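Rukuvance Contact Form and Mail Relay

A sending service for small websites, from Wirnon

If you run a small site, you probably know the sinking feeling of finding out that your contact form stopped sending sometime last month, and that a handful of perfectly nice people think you ignored them. Rukuvance was built for exactly that trouble. It sits between your website and the inboxes you care about, passes your messages along through a properly signed connection, and keeps a plain log of each one so you can look up what became of it.

Setting it up is a matter of installing the plugin, pasting in one key from your Wirnon account, and adding 2 records to your domain settings. The plugin writes those records out for you, ready to copy, and there is a button that checks them afterward. Changes to a domain can take a while to spread, so if the check fails the first time, have a cup of coffee and press it again -- most of the support mail we get on day one sorts itself out that way.

The log shows the time, the recipient, the subject line and the reply from the receiving server. Message bodies are left out unless you switch them on, and we'd suggest leaving them off if your form asks for anything private.

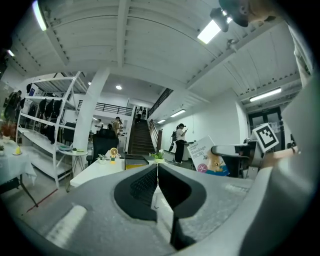

Can I keep using my own address as the sender?

Any address on a domain you have verified will work, including several on the same site. If your form puts the visitor's address in the From line, the plugin moves it to Reply-To, so hitting reply still reaches the right person.

Plans

Lindsay plan: 1,000 messages a month, one domain, log kept for 30 days.
Serkstead plan: 2,820 messages a month, up to five domains, log kept for 90 days.
Extra messages come in packs of 600 and carry over until you use them, even if you change plans in the meantime.

Both plans include the same plugin and the same support desk, where Dae-han Min and his colleagues answer in the order mail comes in. When you write, please paste in the error line from the log exactly as it appears. It saves a round of questions!

Coming in July: a weekly digest of failed messages, and a way to resend one straight from the log.

Requirements: a current WordPress install, access to your domain's DNS settings, and outgoing connections allowed on port 587.

Page last updated 21/04/2025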